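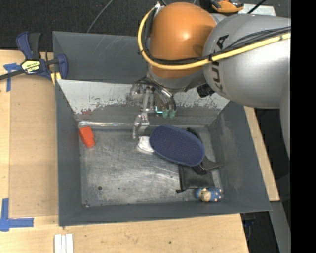
Cable dressing and bin clamping: what do your house rules say?

Nultari
Posted 9/12/20
Hello all, and thank you to everyone who helped with my last question, you were very kind. I've been asked to write our house rules for bin picking, and I'm stuck on two bits. First, the cables. We run the yellow one and the black bundle together round the orange joint, with a tie where it meets the link. Is one tie point there enough for you? Second, the bin is held to the table with a bar clamp, with blue tape on the board beside it for marking out. I'd like to put "clamp and tape" in as the rule, but I don't want to look daft!

Farer
Lovely to see someone writing it down. I'd say the clamp is fine for trials, but your rule should name who checks it and when. Ours is at every start-up, and again after 40 picks. Tape is another matter. It creeps, it peels, and someone always sticks a new bit next to the old bit.

Itard
I'm going to disagree with Farer, gently. Tape is perfectly good if you date it and replace it each August like we do. What I would ban is a handled clamp anywhere the arm might pass. Bolt the bin down, please.

Farer
Bolting is all very well until you swap bins nine times a week, Itard.

Parisi
On the cables, one tie is too few for my liking, though it depends on your wrist moves. Jog every joint to its limits at slow speed and watch the loop the whole way round, then write down what you saw. Our sheet also has a line for loose things left behind the arm, tools and so on.

Nultari
Oh, that line is going straight in. Still undecided on bolts, Itard, but I'll ask for a price.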